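3. 자료와 방법

3.1 조사 대상과 의뢰 구조

본 연구는 상업사진가와 중개 제작사 사이의 의뢰 관계에서 촬영 범위가 어떻게 합의되고 변경되는지를 살펴본다. 분석 자료는 제작사 Haverford가 보관한 의뢰서, 견적서, 납품 목록이며, 이 가운데 산업·기술 분야의 촬영 건 572건을 추렸다. 인물, 음식, 건축 분야는 견적 항목의 체계가 달라 제외하였다. 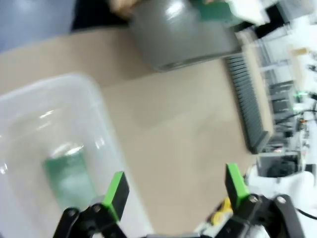
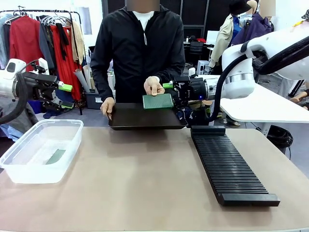
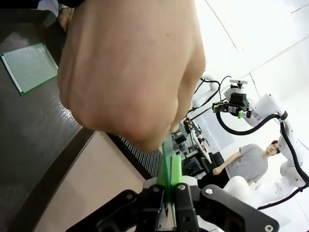

그림 2. 산업·기술 분야의 작업 장면 이미지.

의뢰서의 문구는 대체로 짧다. 전체 자료 가운데 상당수는 촬영 대상과 납품 컷 수, 사용 매체만을 적고 있으며, 누가 화면에 등장하는지, 손이나 얼굴이 보여도 되는지는 적지 않는다. 이 빈칸은 견적 단계에서는 문제가 되지 않다가 납품 이후 사용 허가를 정할 때 드러난다. 그림 2의 가운데 이미지처럼 검은 쟁반과 녹색 회로 기판을 든 사람의 얼굴이 흐리게 처리된 경우에는 초상 사용 동의를 둘러싼 협의가 비교적 단순해지지만, 세 번째 이미지처럼 주먹이 크게 들어온 경우를 인물 사진으로 볼 것인지에 대해서는 의뢰서마다 기준이 달랐다. 본 연구는 얼굴이 식별되는 경우만을 인물 포함으로 분류하고, 손이나 팔만 보이는 경우는 별도의 부호를 부여하였다.

3.2 부호화 절차

각 의뢰 건은 최초 의뢰서, 수정 의뢰서, 최종 납품 목록의 순서로 읽었다. 최초 의뢰서에 없던 항목이 최종 납품 목록에 포함되어 있으면 범위 확대로, 반대의 경우는 범위 축소로 기록하였다. 두 가지가 한 건에서 동시에 나타나는 사례도 적지 않아 두 변수를 독립적으로 두었다. 납품 컷 수의 증감만 있고 항목의 변화가 없는 건은 어느 쪽에도 넣지 않았다.

부호화는 2명이 나누어 맡았고, 이에 앞서 20건을 공통으로 부호화하여 판정 기준을 맞추었다. 불일치가 가장 잦았던 항목은 ‘현장 추가 촬영’이었다. 사진가의 판단으로 찍은 컷과 현장 담당자의 요청으로 찍은 컷이 납품 목록에서는 같은 이름으로 기재되기 때문이다. 전자우편 기록이 남아 있는 건은 이를 참조하여 구분하였고, 기록이 없는 건은 판정 불가로 남겼다. 판정 불가 건은 기술통계에는 포함하되 범위 변경의 원인을 비교하는 분석에서는 제외하였다.

3.3 견적 항목의 정리

견적서는 작성 시기에 따라 서식이 다르다. 초기 견적서는 촬영료와 경비의 두 줄로만 이루어진 것이 많고, 이후의 견적서는 촬영료, 사용료, 보정비, 장비 대여비, 이동 경비를 나누어 적는다. 서식이 다른 견적을 비교하기 위하여 초기 견적서의 촬영료에는 사용료가 포함된 것으로 간주하였다. 이 가정은 의뢰서에 사용 기간이 명시되어 있고 별도의 사용료 청구서가 없는 건에만 적용하였다.

보정비는 컷당 단가로 적힌 경우와 일괄 금액으로 적힌 경우가 섞여 있다. 일괄 금액은 최종 납품 컷 수로 나누어 환산하였으나, 배경 정리와 색 보정의 난이도 차이를 반영하지 못한다는 한계가 있다. 금속이나 반투명 플라스틱처럼 반사가 생기는 재질을 찍은 건에서는 같은 사진가의 다른 건보다 보정비가 높게 책정되는 경향이 견적서의 비고란에서 확인되었다. 비고란은 자유 서술이므로 통계 분석에는 넣지 않고 4장의 해석에서만 인용한다.

3.4 비교 자료

Haverford의 자료만으로는 제작사의 관행과 분야 전체의 관행을 구별하기 어렵다. 이에 중개사를 거치지 않고 사진가와 직접 계약하는 두 의뢰처, Fakau와 Skekulau의 계약서 서식을 함께 검토하였다. 두 곳 모두 개별 계약서는 제공하지 않았고 빈 서식만을 공개하였으므로, 항목의 유무를 비교하는 데에만 사용하였다. Fakau의 서식에는 촬영 현장에서의 범위 변경을 서면으로 확인하는 난이 있으나 Skekulau의 서식에는 없다. Haverford의 서식은 중간 형태로, 변경 내용을 적는 난은 있지만 서명란이 없다.

납품 파일의 분류에는 색인 도구 Zodanon을 사용하였다. 파일 수가 1,000개를 넘는 의뢰 건은 도구가 생성한 색인을 그대로 쓰지 않고 납품 목록과 대조하여 중복 파일을 제거하였다. 같은 컷을 인쇄용과 웹용으로 나누어 납품한 경우에는 하나의 컷으로 계산하였다. 흑백 변환본은 의뢰서에서 별도로 요구한 경우에만 독립된 컷으로 인정하였다.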